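Bonuvia bring in young goalkeeper and winger before window closes

Saturday, January 13, 2018

Bonuvia have completed two transfers this week, and both players are teenagers. The club confirmed that a goalkeeper has arrived from Tunance, and that a left winger has signed from Busico after a long negotiation.

The goalkeeper trained with the first team for the first time on the morning after his medical. He signed a contract for 4 years, and the club has the option to extend it by one more season. Tunance wanted to keep him until August, but the player had already told them he would not renew, so they preferred to receive a fee now. He will be the third goalkeeper until the summer and will play most of his matches with the reserves.

The winger is a more complicated story. Bogale also made an offer for him in the first days of the window, and for some time it looked that he would go there. Their offer was higher at the start. What changed the situation was the plan for the player - Bogale wanted to send him on loan immediately, and Bonuvia promised him a place in the match squad from the first month. His family visited both training grounds before he decided.

He is quick, he prefers to receive the ball near the line, and he can also play behind the striker. In the first half of the season he started nine league matches for Busico and scored three goals, two of them from free kicks. Our coach likes wide players who defend, and this is the part where he has to improve. In the cup match in the autumn he lost his man two times in the first half and was taken off before the hour.

Supporters who remember the last years will understand why the club is careful. Three winters ago we paid for experienced players, and only one of them was still here when the next season started. The sporting department now prefers to buy earlier and wait longer. It is not always easy for those of us in the stands, especially after the defeat in the last home match, but I think the idea is correct.

Both players will be presented before the home match against Bogale, which will be an interesting afternoon for the winger. There are 1000 seats on sale for members in the east stand, and 500 tickets go to the visiting supporters. Members can collect their tickets at the club office from Monday, and the office stays open one hour later than normal on match week. Please bring your membership card, the old paper version is also accepted until the end of the season.

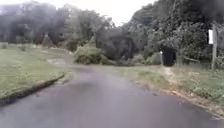

Can the new winger play against Bogale?

His registration was sent to the league before the deadline for this round, so he is available, and the coach will decide after the last training session if he starts on the bench.

The reserves play their next match away at Busico, with kick-off at noon. The goalkeeper is expected to start.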